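Re: [pekow-swap] wrapping for the shelf stuff

> Can whoever has the tall canisters bag them before they go in
> the crates? Last time we had 6 come back scratched. Also is
> there table space left at Atinmont or should I bring mine

Yes, bagging – pink bags, the thin see-through kind, one per piece. Fold the top over, no tape pls, it pulls the finish. I have 70 bags left so dont buy more.

Table is the pale wood one, fine for wrapping. No need to bring yours.

bagged one, then the tabletop:
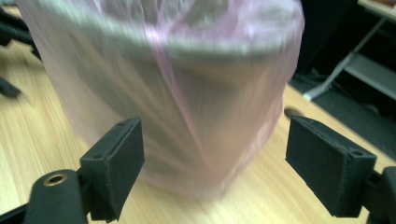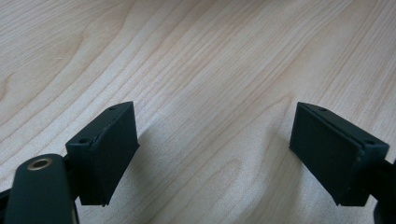

Crates go to Rezaei by noon, back door. Still need newspaper for the bottoms – anybody? Will check mail agian tonight.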